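Nerance opens August round of its community computer refurbishing program

SANDOMMONT -- Old desktop towers gathering dust in spare rooms, garages and school cupboards are wanted once again, as Nerance begins the August round of Wanora, its computer refurbishing program for local households and learners.

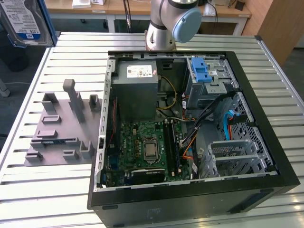
Wanora took in 3,158 desktop computers over the past year, and 2,074 of them went back out the door to new homes, with most of the others stripped for memory, drives and power supplies that kept their neighbours running. It has been a busy and very happy year at the Noiphan Street workshop, and we are enormously grateful to everyone who lugged a heavy old tower across the car park to get it to us!

"People apologise when they hand them over -- they say it's ancient, it's full of dust, it probably isn't worth your while," said program coordinator Ekkachai Siriwan. "But take the side panel off and there's often a perfectly good machine in there, and somebody's kid can be doing their homework on it in a fortnight."

The August round also brings 4 free evening classes for beginners, covering opening a case safely, swapping memory and fitting a drive. All tools are supplied, and no experience is needed.

Donations are welcome at the Noiphan Street counter from 9 am to 4 pm. Please keep power cords with their computers where you can. Monitors and printers can't be accepted this time.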